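Textbooks > Local History from the Ground Up > Part 2 > Chapter 7: Buildings That Changed Their Minds

Chapter 7
Buildings That Changed Their Minds

Skostcombe has a winter garden with no garden in it. The glass roof came down between the wars, the palms had gone well before that, and what is left is a long brick hall with a very grand front door and a very ordinary back one. It has been a roller rink, a furniture store, a dance hall and a place to renew a dog licence. Local people call it the Solari, after the café that once had the corner by the steps. The café has gone too, but its name has outlasted every official title the council has tried to fix to the building.

Most towns have something of the kind. A public building is put up for one purpose, usually with speeches, and spends the rest of its life being used for others. The local historian who looks only at the opening ceremony will come away with a tidy account of what a small number of men in hats hoped would happen. What did happen has to be looked for elsewhere, in rate books, licensing registers, and letters to the newspaper about the noise.
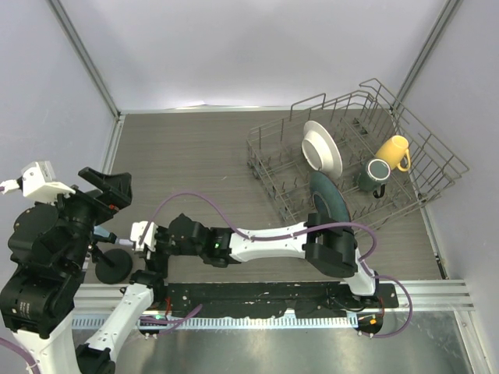
But surely, comes the objection, the original purpose is the one that matters, and everything after it is just tenants. A winter garden was built as a winter garden, and a historian who spends three pages on the roller rink has lost the thread.

It is a fair point and it deserves a fair answer. The founders of the Skostcombe winter garden drew it for a seated audience of 457, a figure which appears on the plans in a confident hand and which the hall may never have held. The garden company lasted barely long enough to print its second programme. The rink ran for nearly 7 years and made money in most of them. If we want to know what the building meant to the people who walked past it every morning, the rink has the better claim, even though it had no orchestra and left no marble tablet. 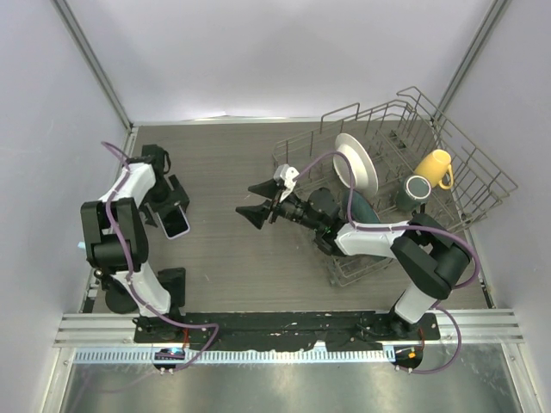

The same difficulty turns up with the Strand, at the other end of the seafront. It was designed as a reading room for visitors, who were expected to want one. They preferred the beach. By its first February the reading room was letting itself out for whist, and within a few seasons the Mando company had taken the ground floor for a display of pianos. The newspapers on their wooden rods moved upstairs, where they seem to have been consulted mainly when it rained. Look the building up in the guidebooks and it goes on being a reading room for decades, each guide having copied the one before.

Guidebooks are useful, but they are written by people with a deadline and a previous edition. Treat them as evidence of what a town wished to be known for. For evidence of what went on inside, you will need something duller.

In this chapter we take the Solari and the Strand in turn and follow each through 3 kinds of record: the plans, the rates and the licences. Section 7.1 begins with the plans, as they are the prettiest and the least reliable. Section 7.2 deals with the rate books, which are neither pretty nor short, and which will tell you who was paying for the place and what the clerk thought it was. Licences come last. Their handwriting is dreadful, and you should allow a whole afternoon for the first bundle.

Before you start, choose a public building in your own town, preferably one with a name that no longer makes sense. Write down what you think it was for. Keep the note somewhere safe and don't correct it as you go along, as you will need it for the exercise at the end of section 7.2.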